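Rubrique : Documentation > Préhension > Mise en service

4. Essai comparatif des doigts sur objets souples

Cette section décrit l'essai à mener avant de choisir entre les doigts plats Marora et les doigts striés Plisik sur la poignée portative. Comptez une matinée si les deux jeux sont déjà étalonnés.

4.1 Préparation

1. Posez le panier sur la table, grand côté vers le mur. Laissez le plateau libre à droite pour la dépose.
2. Placez un seul objet souple au fond. Un tissu roulé et tenu par un élastique convient bien.
3. Montez le premier jeu de doigts. Serrez les 2 vis de chaque doigt sans forcer.
4. Ouvrez le logiciel Grokance et chargez le profil « souple ».
5. Vérifiez que l'extrémité des deux doigts reste visible à l'image, pince ouverte.

Note — Un panier tressé donne un fond irrégulier. Refaites la mise au point si l'image reste floue à hauteur du tissage.

4.2 Déroulement

6. Approchez la pince ouverte par le dessus, inclinée vers le fond du panier.
7. Fermez lentement. Le profil limite la course, la force peut monter jusqu'à 400 g au capteur.
8. Levez, déplacez l'objet au-dessus du plateau, ouvrez.
9. Notez le résultat : prise franche, glissement ou prise par l'élastique seul.
10. Remettez l'objet en place, changez son orientation et recommencez. Faites 7 prises par jeu de doigts.

Attention : ne pincez jamais la paroi du panier avec l'objet. Le cordon se coince entre les doigts et fausse la mesure.

Attention : coupez l'alimentation avant tout changement de doigts.

4.3 Lecture des résultats

Une prise par l'élastique seul compte comme un échec, même si l'objet est levé. À score égal, gardez les doigts plats — ils se nettoient plus vite.

Commentaires

Edith Bedoya
Avec le support Hapeta, l'étape 5 ne passe pas : le doigt droit sort du champ. Faut-il reculer la caméra ?

Czesław Piątek
Oui, d'un cran, puis refaire l'étalonnage. Chez nous les Plisik accrochent mieux le tissu fin, mais ils marquent les plis.

Edith Bedoya
Merci, c'est bon avec un cran. Je refais la série avec les plats.

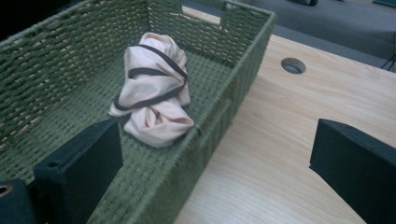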